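Droser Help > Library Edition > Set-up guide > Section 4

Section 4. Adding movie tie-in books and other novelizations to your catalog

8 min read

Contents Back Next Print Contact
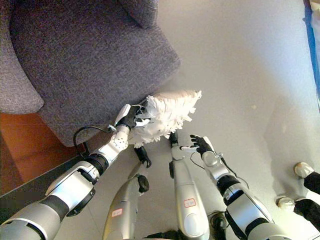 Elmarie Baloyi wrote in that the old version of this section had her typing the movie title into the Author box, and she did it for a whole shelf before she noticed. Fair. Steps 6 and 7 are rewritten, please use these and bin the old printout.

What this section covers: novelizations, junior novelizations, picture books "based on the movie", script books. Not the movies themselves (Section 5). Not audiobooks (Section 7).

Before you start

- Droser installed, and you're signed in as Editor. Viewer accounts can't save records.
- The book in your hand. Not the web listing. Listings mix up the editions all the time.
- Scanner plugged in, or just type the number.
- A backup from today. Menu, Tools, Backup Now. Takes a minute or so on a small catalog, longer on a big one.

CAUTION: Do not run the Emine importer while you have a record open. The importer locks the file and your open record goes without a warning. Save, close, then import.

4.1 Add a single book

1. Click New Record. Choose Book, then Tie-in. If you don't see Tie-in, go to Settings, Record Types, tick it, restart.

2. Scan the barcode on the back cover. Price stickers get in the way, peel them or type the ISBN from the copyright page.

3. Wait for the lookup. Droser checks your own catalog first, then the Metik lookup. Green bar means a match. Yellow means more than one match, pick from the list. Red, no match, go to 4.2.

4. Check the title against the title page. NOT the cover. Covers on tie-ins carry the movie logo, a tagline, sometimes "the junior novel" in big letters, and the real title is something shorter.

5. Anything on the cover that isn't on the title page goes in Cover Note. Start it with "At head of title" if it sits above the title, "On cover" if it's anywhere else. Leave the punctuation how you found it.

6. Author box: the person who wrote the book. Usually "adapted by" or "novelization by" on the title page. Last name first, comma, first name.

7. Screenwriter box: the person or people who wrote the screenplay. Look on the copyright page if the title page doesn't say. Can be left blank. Do not put the movie title here either.

NOTE: Some tie-ins have no named author at all, just the publisher. Leave Author blank and tick No Named Author. Typing "Unknown" or "Various" makes a fake author called Unknown and it'll collect books forever.

8. Movie Link. Start typing the movie name, choose it from the drop-down. If the movie isn't in your catalog yet click Add Placeholder. You can fill in the rest later from Section 5.

9. Level. Pick one: Picture book, Early reader, Middle grade, Adult. Go by what's printed on the book. If nothing is printed, leave it on Not Set.

10. Save. The record number shows top left, write it on the slip if you use slips.

4.2 No match found (red bar)

Happens with school book club editions mostly. They often have there own number or no ISBN.

1. Click Enter By Hand.

2. Fill in Title, Author, Publisher, Year. Those four are required. The year is the year on the copyright page, latest one if there's several.

3. Pages. Last numbered page. If there's a photo section in the middle with no numbers, put "plus photos" in the Notes, don't count them in.

4. Summary. Your own words, or copy from the back cover and tick Publisher Summary so it shows the label. Keep it under 1542 characters, Droser cuts it there mid-word and doesn't tell you.

5. Save, then carry on from step 8 in 4.1.

4.3 Two books, one movie

Very common. A picture book and a chapter book, same title, same art, same year.

1. Make a separate record for each. Always. Even if the covers are the same.

2. Link both to the same movie with Movie Link.

3. Set Level on both. This is what keeps them apart in search results.

4. If you already merged them by accident: open the record, History, Undo Merge. Works for 30 days after the merge. After that you're retyping.

CAUTION: Undo Merge also throws away any edits made since the merge. Copy your notes out first.

4.4 The novel came first

If the movie was made from the book, the book is not a tie-in. Even with the movie poster on the front. Record it as Book, Fiction, and put "Movie cover" in Edition. You can still use Movie Link.

Xolani Mthembu asked about the odd case where a novel becomes a movie and then somebody writes a new novelization of the movie. Two records. The original is Fiction, the new one is Tie-in, both linked to the movie. Put the original title in Related Work on the tie-in.

4.5 Printing spine labels

1. Load the label sheets face up. The Sibiya template is the one to choose, nearly 105 labels to a sheet depending on your margins.

2. Print one test sheet on plain paper first. Hold it up against the labels to the light.

3. If the text sits low, change Top Offset by 2 and try again. Small steps.

4. Print. Let the sheet cool befor peeling, laser labels curl.

If something goes wrong

Lookup hangs on gray bar: check your connection, then click Cancel and rescan. Don't click Save while it's gray.

Wrong cover picture shows up: Edit, Cover, Remove. Leaves the rest alone.

Title comes in ALL CAPS: highlight it, right click, Fix Case. Check names after, it gets Mc wrong.

Movie Link drop-down is empty: rebuild the index, Tools, Rebuild, Movies. Close other windows first.

Section last changed Wednesday, September 9, 2026. Applies to Library Edition only.

Back: Section 3, Shelves and locations Next: Section 5, Movies on disc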